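Briltomell library will keep its evening hours through the winter

The public library in Briltomell will stay open until 10 in the evening for the whole winter, the town said on 24th October. The late hours were started in spring as a trial, and many readers were afraid that they would end together with the warm weather.

During the trial the library counted 2,814 visits after six o'clock. In the same months of the year before, when the doors closed at six, the building had 2,469 visits in the last two hours of the day. The town says that the difference is not very big, but that the evening visitors are mostly people who did not come before. Many of them work in the packing plants in Gudau and return home on the late bus.

The decision was not easy, according to the town's statement. Heating the old reading room costs much more in winter than in summer, and two members of the staff had asked to go back to day work. For this reason only the ground floor will be open in the evening. The upper floor, with the newspapers and the local history shelves, will close at six as before. Readers who need something from there can ask for it at the front desk during the day and pick it up later.

The children's corner will also close at six, but the toilets and the coffee machine next to it stay open. The coffee machine was out of order for most of the summer — a small matter, but one that appears again and again in the comment book.

Cindum, the company which runs the local buses, has agreed to move one stop. From December the last bus to Gudau will leave from the library side of the square, and not from the old market hall, where the street lights are poor. The time of the bus does not change.

Money for the extra hours comes partly from the town and partly from the Khattak Fund, which has supported reading programs in the region before. The fund will pay for 400 hours of staff time. If the hours are used up before spring, the town will have to find the rest in its own budget, and it has not yet said where.

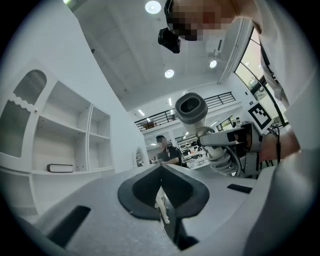

Borrowing rules remain the same. A book can be kept for four weeks, and it can be renewed two times if no other reader is waiting for it. Books can be returned in the evening at the desk or through the box by the side entrance, which is emptied every morning. Laptops belonging to the library cannot be taken home, but they can be used at the tables until 15 minutes before closing.

Some readers have asked for opening hours on public holidays too. The town answered that this is not planned for this winter. The library will be closed for the last week of December, and during that week no book will be counted as late.

A new timetable will hang at both entrances. Printed copies in large letters are available at the front desk, and readers can also ask for one by telephone.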